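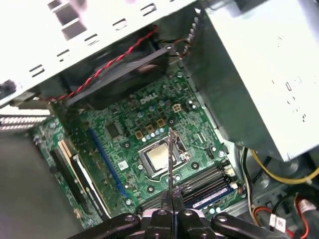 Processor in its socket, DELL motherboard.

Desktop teardown, Visell bench – posted 7/14/19

A Dell desktop opened for parts sorting. The tower belongs to a lot of 32 machines received from Jaritz in July. Each one is checked at the bench and then either rebuilt or stripped for spares. Notes cover the socket, the power supply wiring and the general layout.

The heat spreader has a dull, slightly scratched finish. Scratches at this level are cosmetic and do not affect the grade. The retention lever runs along the side of the socket. Expansion slots are blue and black. Boards from this lot are logged under Eynon part codes.

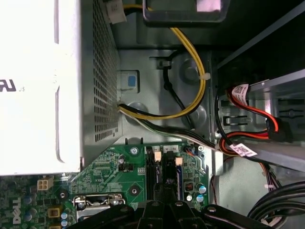 Power supply, vent panel and main wire bundle.

Yellow and black wires curve across the chassis wall and are held by a white zip tie. Cut the tie only if the supply is coming out – the bundle is easier to route back with its bend kept. A second bundle leaves the base of the vent panel toward the drive area. Supplies that pass go to the Flesex shelf, fans facing out.

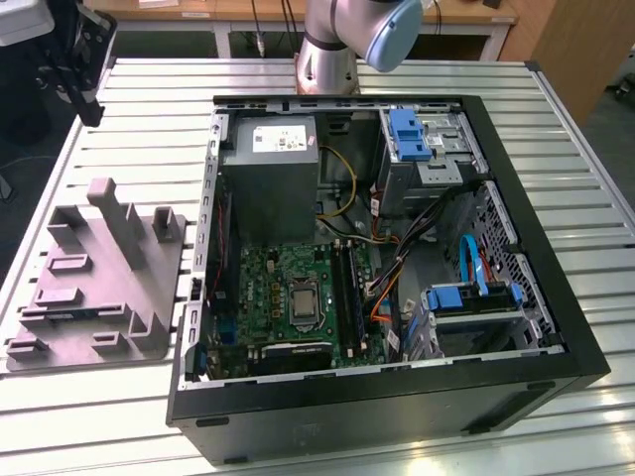
Does the power supply have to come out before the motherboard?
It can stay in place on most towers. Unplug the main and processor power connectors first, then move the wires clear of the board before loosening any screws.

Next set: drive rails and front panel leads.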